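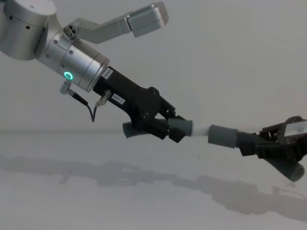
What is a garden hose? A flexible tube that carries water from a tap to wherever it is needed, with a fitting at each end so it can be joined to the tap, to a nozzle or sprinkler, or to another hose.

The garden hose is one of the most familiar tools in any yard, and one of the cleverest. It has to bend easily, hold water under pressure, put up with being dragged over gravel, and go back on its hook at the end of it all. Very few household objects are asked to do so much!

Construction
Most hoses are built in layers. The inner tube carries the water and is usually vinyl, rubber, or a blend of the two. Around it goes a reinforcing layer of textile yarn, either knitted or wound in a spiral, and this is where most of the strength comes from. An outer cover protects the yarn from sunlight and scrapes. Rubber hoses are heavier and stay flexible in cool weather, while cheap vinyl ones stiffen up and remember every coil they were ever wound into.

Kinking
A kink forms when the wall of the hose folds on the inside of a bend and closes the passage. Thicker walls resist it well. So does good coiling – gardeners often alternate an overhand loop with an underhand one, so that the twist in one cancels the twist in the next and the whole length pulls out straight. It takes an afternoon to learn and is a real pleasure once it clicks.

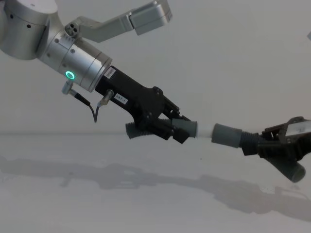 Isabelle Dufour disagrees with the usual advice on kinks, writing that gardeners blame the hose when they should look at the tap. A fitting that points straight out from the wall makes the hose bend sharply under its own weight, she argues, and a short angled connector does more good than a thicker tube.

Fittings
In the United States, garden hoses use a coarse straight thread. The seal is made by a flat rubber washer sitting inside the female end, so a drip at the tap is very often a worn washer and can be fixed in a minute. Many other countries favor push-on connectors that click into place, and adapters between the two systems are easy to find.

Flow
Length matters more than many people expect. Water loses pressure to friction along the wall, so a 100-foot hose delivers a weaker stream than a short one of the same bore on the same tap. A wider bore makes up for much of this, at the cost of extra weight.

Care
Draining a hose before the first frost, in October in many cold regions, keeps trapped water from splitting the inner tube. Hoses also last longer in shade and with the pressure off when they are not in use. Small leaks in the middle can be repaired by cutting out the bad section and joining the two ends with a mender, a short barbed piece held by clamps.

See also: Drip irrigation, Soaker hose, Sprinkler, Watering can

Last edited 11 August 2021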